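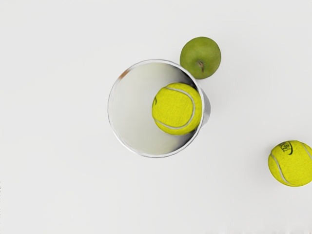 Equipment planning for robot handling is the work of deciding what a robot, its gripper, its cameras and its software will be asked to do, and then setting money and time against each of those before anything is ordered. It is a homely sort of task for such a modern subject, and it usually begins with a short list of things to be picked up and put somewhere else. Buyers are often tempted to write that list from the catalogue of the robot they already fancy, when it serves them far better to start with the objects. In a simulated trial, a tennis ball resting in a round metal cup, with a green apple right up against the rim, raises most of the questions a buyer will have to pay for sooner or later: how slim the fingers must be to reach down beside the wall of the cup, how well the camera copes with shiny metal, and how gently a piece of fruit ought to be treated when it is so close to the job.

Home | Robotics | Automation | Buying and planning | Glossary | Contribute

Reading time: 3 minutes

Background

The habit of drawing up a separate handling budget grew out of small workshops and teaching laboratories, where one arm was expected to do a great many jobs and there was seldom a second pot of money to fall back on. Osamu Nishimura's planning notes, passed from hand to hand for years before they were tidied up for print, urged buyers to price the whole bench and to treat the arm as only one line on the page. Pao-chu Hung later added a chapter on trials in simulation, and many readers still turn to that chapter first.

Simulated trials

A simulated trial lets a team try out grippers and camera positions before a purchase order is signed. The Varnham workshop ran 1,000 simulated picks across 19 household objects before it settled on a two-finger gripper, having gone in fairly sure that it wanted suction. Riaan Zulu, who wrote up the exercise, noted that the fuzzy felt of a tennis ball had been left off the suction supplier's list of suitable surfaces, and that a quick telephone call at the start would have saved a good deal of talk.

Simulation has its own costs, of course, and these are easily forgotten. There are licences, a computer with a decent graphics card, and the hours of whoever builds the models and sets the weights and friction. A sensible plan also keeps back something for repeating a portion of the trials on the real bench, as soft drawings of light on metal do not always match what a camera meets in the room.

Drawing up the budget

Most plans of this kind list the following, though the order varies a good deal:

Arm, stand and controller
Gripper, with spare fingers or pads
Cameras, lighting and mounts
Guarding and safety assessment
Software and simulation licences
Installation, training and repairs

The Karkier method, named after the project in which it was first used, sets aside around 9 per cent of the total for changes made after delivery. Sum-yee Chiang has argued that this is rather thin for a first purchase, and prefers to leave the gripper line open until the trials are finished. Her view has found favour with teaching departments, which tend to change their objects from one term to the next.

Timing

Delivery dates deserve as much care as prices. The Gandico plan allowed 8 weeks between order and installation, with staff training booked for September, and it was the lighting, of all things, that arrived last. Baldur Bisgaard's account of the project recommends ordering the small parts on the same day as the arm and asking each supplier for a date in writing.

Related articles

Choosing a robot gripper
Lighting for shiny surfaces
Karkier method
Leasing and second-hand arms
Yip bench layout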